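Teaching by hand vs. teleop for a desk tidying task
6 min read · 54 comments · 100 shares

noltus_fan
Monday, August 12, 2019
I have 410 demos of "move the plant, then move the box" done with a hand-held gripper. My labmate wants to throw them out and redo everything by teleop on the Harb arm, on the grounds that "the robot should feel its own limits." The robot has never complained to me about its feelings. Thoughts?

crankshaft
Keep them. I did teleop for a month on a Zurnerska rig and what the policy mostly learned was my hesitation. It would hover over a cup exactly like a guy who can't judge depth on a monitor.

noltus_fan
The view from the gripper at the desk, before a grasp. Fingers nearly closed, plant left of center, box to the right of it. 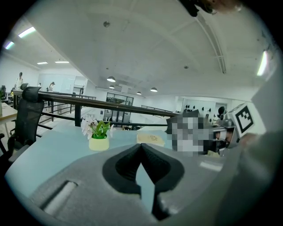

Re: Teaching by hand vs. teleop
pivot_joint
Nice orchid, or whatever it is. I side with the labmate. Your wrist can do things the Harb can't, and you won't find out which until it tries to copy you and folds itself into a lawn chair. Teleop is slow and ugly, but every demo is one the arm can do.

crankshaft
So filter them. Run the hand paths through the arm's joint limits and drop whatever fails. We lost 54 out of 410, oddly the same 410 as yours, and the rest trained fine.

pivot_joint
"Fine" meaning what? On one desk?

crankshaft
On one desk, yes. I only own the one desk.

mezzanine_mo
Whichever you pick, vary the background. That railing and those hanging lamps will be in every demo, and your policy may decide they're part of the job. Ours at Novstead worked great until we turned the table.

noltus_fan
OK, filtering first, then 100 new ones facing the other way. Labmate gets 6 teleop demos as a peace offering.

pivot_joint
Six is an insult. Post the failures when you have them.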